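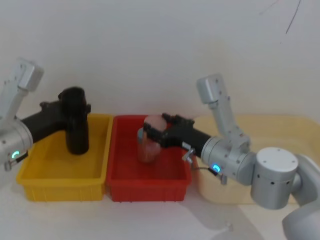 Fig. 1. Three bins side by side on a white tabletop.

Unit 7: Sorting Household Waste at the Source
Course handout, Leblanc Evening School
Thu 11 June

Reading before class: chapter on collection systems, up to the section on transfer stations.

1. Terms

Source separation means that waste is divided by the people who produce it, before collection. Mixed collection means everything goes into one truck and is divided later, at a plant. Most towns use something in between. Paper and containers are often collected together and the rest is kept apart, which is called dual stream.

A stream is any group of materials handled as one. Residual waste is what remains after all other streams have been taken out. Contamination is material in the wrong stream, given as a percentage by weight. Do not mix this up with soiling, which is food or liquid on material that is in the right stream. Both lower the price a mill will pay.

2. How many streams?

Two streams are easy to explain and cheap to collect. Three streams (paper, containers, residual) give cleaner paper. Four or more usually add food scraps or glass. Each added stream needs its own bin, its own space in the kitchen, and either a separate pickup or a truck with a divided body.

Space is the limit people mention most in apartment buildings. A household that has to walk down two flights with each stream will tend to combine them. Bin placement is covered again in Unit 9.

3. Case: Lokness and Birnen

Lokness moved from two streams to three in March. The trial covered 3154 households, all on the east side of the river. Birnen kept two streams and put its money into printed guides and a phone line.

Before the change, contamination in the Lokness paper stream was 27 percent. The town collected 189 tons of paper in the first full month after it. No contamination figure has been published for that month, so do not claim an improvement in your write-up — we can only say that the system changed.

The two towns also differ in housing. Birnen is mostly single houses with garages. Keep this in mind when you compare them.

4. Labels and color

Color alone is a weak signal. Neighboring towns use different colors for the same material, and people move. A label with a short word and a simple drawing works better, placed on the lid and on the front. Long lists of accepted items belong in the guide.

5. For next week

Write one page on whether Vemolness, a town with mostly rental housing, should use two streams or three. State which costs you are leaving out. Bring a printed copy.

Filed under: Course Materials, Waste and Recycling

We use cookies to remember your settings. Accept | Manage preferences

© Leblanc Evening School | Contact the office | Back to top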